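Werbridge Playgroup: spring safety walk-round, April

I do this twice a year, before the room opens, with a cup of tea in one hand and last autumn's sheet in the other. What follows is my sheet typed up, with the comments I'd normally scrawl in the margin and then fail to read. Borrow it if you run a playgroup or toddler morning of your own, and cross out whatever doesn't fit your building.

OK means fine on the morning I looked. WATCH means fine for now but I'll look again. FIX means somebody needs to do something, and I've put a name next to it where there is one.

OUTSIDE AND GETTING IN

Gate latch closes by itself - FIX (Beat Rainer)
It closes if you give it a shove. It should close if a parent with a pushchair and two bags lets go of it and walks off. Beat reckons the post has shifted over the winter and wants to reset the catch a bit lower.

Fence along the lane - WATCH
Ah, the fence. We had a quote to replace the lot and it came to 3,650, which made me sit down. The bottom rail is soft near the holly and the rest is sound, so I've asked Beat whether we can get away with doing only that stretch. I pushed every panel with my foot and nothing moved that shouldn't. Please don't let anybody lean bikes on it in the meantime!

Path and ramp - OK
Moss scrubbed off. Slippery patch by the drain is much better than it was.

Bins out of reach, lids shut - OK

Outside tap - WATCH
Drips. It makes a puddle exactly where children like to stand, and if we get a late frost it'll be a skating rink.

DOORS, FIRE AND GETTING OUT

Front door opens from inside without a key - OK

Back door opens from inside without a key - FIX (me)
It opens, but the bolt at the top is stiff and I'm not short. I've oiled it and it's improved, though I want it so that Marlies can do it with a toddler on her hip. I'll try again with something better than what was under the sink.

Route to the back door clear - FIX, done on the spot
Trikes. It's always trikes. I moved them and put tape on the floor showing where they may live.

Extinguisher in date, pin in, gauge in the green - OK
Fire blanket by the cooker - OK
Smoke alarm tested - OK, and very loud

Evacuation practice - OK
We were all out on the grass and counted in under 2 minutes, shoes or no shoes. The register came out with us this time, hurray. What didn't come out was the emergency phone list, which was still pinned up in the office. I've put a second copy in the register folder, so take the folder and you've got both.

TOYS AND PLAY CORNERS

Toys are the longest part of the sheet and the bit I get asked about most, so I'll ramble.

Small parts - WATCH
Everything in the under-threes' corner goes through the choke tester, a plastic tube you can get for next to nothing. If it fits in the tube it goes on the high shelf for the big ones. I found a doll's shoe and a bead, both brought in from home I should think. Please check pockets.

Wooden train - OK
Magnets all firmly in. Give each one a good tug with your fingernail, and if it wobbles at all the carriage is out, however much somebody loves it.

Play kitchen and pretend food - OK 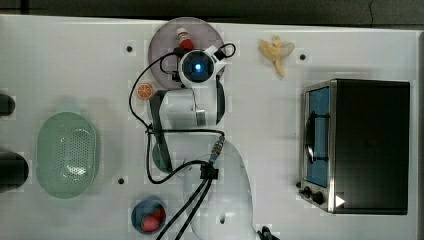 With pretend food I look for splits at the seams, bite marks that have gone right through, paint coming away and anything squidgy that's started to feel sticky. Sticky means the plastic is breaking down and it goes in the bin, no discussion. Fabric bits go in the wash in a pillowcase. Hard bits get warm soapy water, a rinse and then a proper dry on a towel before they go back in the box. Don't put them away damp! Last year we opened a lidded box after the summer and I can still smell it.

Handles and spouts on play crockery get a quick run round with a thumb for sharp edges. Chipped goes out. I've stopped trying to glue things, as a glued handle always comes off again at the worst moment.

Real kitchenware in the play corner - WATCH
Parents kindly give us old pans and spoons and the children adore them. I'm happy to have them as long as there's no glass, no peeling non-stick and nothing heavy enough to hurt a foot. Rivets should be tight. Benedikt Ammann asked whether long-handled things should be allowed at all, given that most of our bumps involve somebody turning round quickly while holding one. I've left them in for now, with a rule that they stay in the corner.

Dressing-up box - FIX, done
Cut the cords off two cloaks and sewed on a dab of hook-and-loop tape. Nothing round necks that won't pull apart.

Soft toys - OK
Eyes tugged, seams checked, one rabbit sent home for surgery.

CLEANING ROUTINE

Spray and cloths stored up high - OK

Spray left on long enough - FIX (all of us)
The bottle wants 30 seconds on the surface before you wipe. I watched us, me included, and we were giving it more like five. Spray, sing something, then wipe.

Tables wiped before and after snack - OK

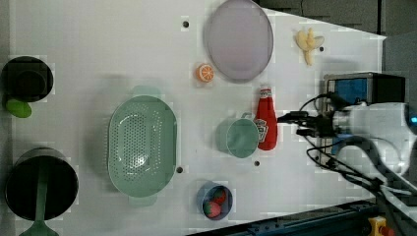
Gertraud Mösli wrote back on the draft that she'd like a separate cloth colour for the snack table. "We've got blue for the loo and yellow for everything else, and everything else covers paint, glue, noses and bananas. Could green be food only? I'll buy them." Yes please, Gertraud. Green is food only from now on, and I've written it on the cupboard door.

She also asked how often the toy boxes themselves get washed. The answer was never, I'm sorry to say, so I've added it as a line on the half-term list.

FURNITURE AND FLOOR

Shelves fixed to the wall - OK
I hang off them a bit. If they'll hold a grown adult being silly they'll hold a climber.

Tables steady, edges smooth - OK
Folding table legs locked - WATCH
The one by the window locks with a click on the left and a sort of mumble on the right. Check it by hand every time.

Chairs - FIX
Two have lost their rubber feet and skid. They're in the store with a label on. Paora Hoani has a bag of spares from when he did the Hendelen hall.

Rug edges - WATCH
Curling by the book corner. I've turned it round so the curl is under the shelf.

Radiator covers - OK
Blind cords on their cleats - OK
Please keep winding them up. One was hanging loose when I arrived.

Plug sockets and leads - OK
The kettle lead is short and well back, the CD player lead runs behind the shelf.

REAL KITCHEN

Stair gate across the doorway - OK
Knives in the locked drawer - OK
Hot drinks in lidded cups - WATCH
I know. I know. I had an open mug in my hand while I wrote this. From next week it's lids, and that includes me.

Fridge temperature - OK
Allergy sheet up to date - FIX (Marlies Sutter)
Needs the new starters adding. Marlies has the forms.

First aid box - FIX, done
Eye wash had gone out of date and we were low on small plasters. Topped up.

PLAY CORNER AND PACK-AWAY

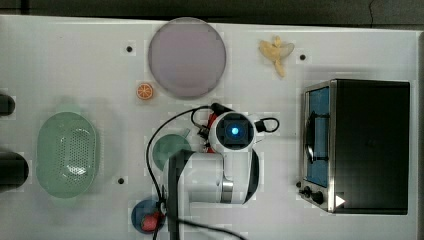
Play kitchen pieces: lavender plate, orange slice and banana.

Boxes are now labelled on the short side, so you can read them on the shelf. Food in one, crockery in another, pans underneath. At pack-away please put a hand flat in the bottom of each box and feel for crumbs and stray beads.

TIMINGS

The whole walk-round took me around 30 minutes inside, and then a good bit longer outside on account of the fence and a chat with the lady from next door. If you're doing it for the first time, start with the doors. You'll get interrupted, everyone does, and it's better to be interrupted at the dressing-up box.

STILL OPEN

Gate catch - Beat
Soft rail by the holly - Beat to look, then we'll talk money
Back door bolt - me
Outside tap washer - me, if I can find the stopcock
Chair feet - Paora
Allergy sheet - Marlies, before the new starters come
Green cloths - Gertraud

Tick things off on the paper copy inside the cupboard door and put your initials next to them.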